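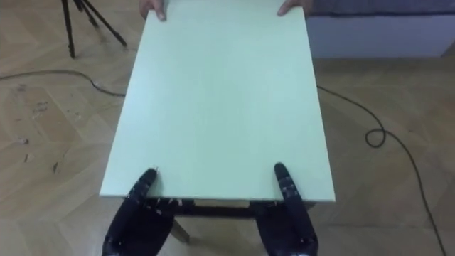
The tabletop, with hands at the far end.

I have been fixing the flatness of my desk surface on and off since December, and the part that took longest was the measuring. A pale matte top hides a dip very well until you put a long ruler on it and shine a flashlight from behind.

The method is simple. Set a straightedge on the surface along its length, then across, then on both diagonals. Slide feeler gauges under any gap. Write the reading on masking tape at the spot. My straightedge is an 800 mm Erkano bar, bought used from Naveed Bukhari, who had checked it against the granite plate at his shop in Clallow. A level from the hardware store will do for a first pass, but check it by flipping it end for end. If the gap moves with the tool, the tool is bent.

Temperature matters less than I expected. Humidity matters more. A panel that is sealed on one face and bare on the other takes up moisture unevenly and cups toward the drier face. I sealed the underside with two coats of varnish and waited 30 days before measuring again. The cup was smaller but still there.

The rest came from the frame. One cross rail sat low, and the screws were pulling the top down to meet it. Loosen all the screws before you measure, then tighten them one at a time and watch the gauge. Mine changed at the third screw. A brass shim under that rail fixed most of it.

Shazia Yousafzai asked in the comments last time whether sanding the high spots is an option. On solid wood, yes, with 100 grit on a long block. On anything with a thin surface layer, no. You will go through it.

I still have a small twist at one corner, and I plan to slot the screw holes next so the top can move a little. Readings to follow when I have them.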